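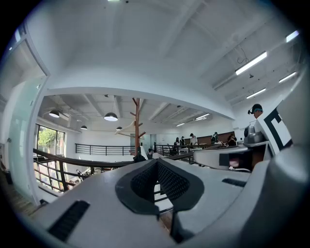 Ravard Puts Two Hand-Held Grippers Through the Same Chores

Tuesday, by the Ayala newsroom
2 min read

The team at Ravard has been spending its afternoons picking things up and putting them down again, and by all accounts they are having a lovely time doing it. The company is comparing two hand-held grippers, its own older model and a newer one from Nevau, before it settles on which to order for its training sessions in December.

Each tool gets the same six chores, from folding a dish towel to setting a mug back on its shelf, and each chore is repeated until the testers have 100 good recordings of it (a long day for anybody's wrist). So far they have logged 758 attempts, 334 of them with the Nevau tool, and the rest of that half should be finished before the month is out.

Early impressions are friendly but mixed. People like how the Nevau sits in the hand, and they say it holds soft things like towels very nicely. The older gripper is still the favorite for small, hard objects — keys and bottle caps especially — and a few testers admitted they are simply used to it.

The cameras are getting a fair look too. Wide-angle views take in a great deal of the room along with the job itself, and the team wants to know whether that helps or hurts once the recordings are used to teach an arm. Those trials will run on a Grutitz controller, with results to be shared at the next open evening, where visitors are welcome to try both tools for themselves.

Last updated: Tuesday, 4:15 p.m.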